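Kenitham Memory Module Tray, Gray

Item 281 — ships from our Trudow shop

I'll admit it, I get way too excited about trays. But if you've ever had a memory module slide across a bench and drop down behind the power supply, you know why I started making these! The Kenitham is a flat gray plastic plate with rounded corners and raised walls, and the walls make up a bunch of pockets and slots so your parts stay where you put them while you go hunting for the screwdriver.

My favorite bit is the long narrow channel. A module lies down flat in it and the walls keep it from wandering. Then near the left end there's a little raised slot holder, and that one's open at the top so you can stand something up in it while you work on the rest (I use mine all day long, I'm a bit spoiled now).

I did the first batch back in January and the channel was too tight. You had to pinch the board to get it out, and I hated that. The new ones have a touch more room and I like them a whole lot better. If you bought one of the early ones and it bugs you, write to me and we'll sort out a swap.

The basics:

Color: gray
Material: plastic
Weight: some 900 grams packed, with the box and the paper
In the box: 1 tray, 2 strips of non-slip tape for the bottom
Price: 14 dollars for the tape refill pack, tray price is at the top of the order form
Returns: fine within a month, just don't drill it first

It sits nicely on a plain bench, and it's happy on slotted aluminum too — that's what I have at my own place, scuffs and all. On slotted aluminum I'd put the tape strips across the ribs so they grab more than one. Please don't use solvent on the plastic. Soapy water and a soft brush will get into the corners, and then let it dry all the way before any boards go back in.

People keep asking if it's the same thing as the Mondal tray. Nope! The Mondal is my smaller one with no channel, and it's meant for screws and clips. If you want both, the Prilus bundle has them together and saves you paying shipping twice.

Memory modules aren't included, sorry. Page updated May 2026, new batch in stock now.

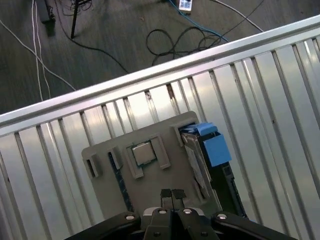

Kenitham tray in gray on slotted aluminum, with a navy-blue module in the long channel.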